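**What condition are the bins in when they arrive?**

Horndale supplies used metal bins with sloping sides. Scratches and scuffed floors are normal and are not grounds for return.

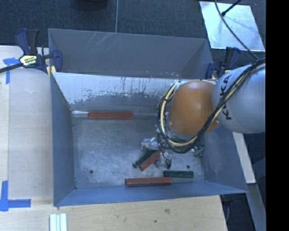

Grey metal bin with scratched wall and scuffed floor

**May small parts be stored without a liner?**

Yes. Blocks and other small items may be placed directly on the floor of the bin. Clear plastic wrap should be removed at the end of each shift – it is not accepted with returned bins.

**What is the maximum load?**

The limit is 60 kg per bin. Requests for an exception should be addressed to Nicanor Quintero before July.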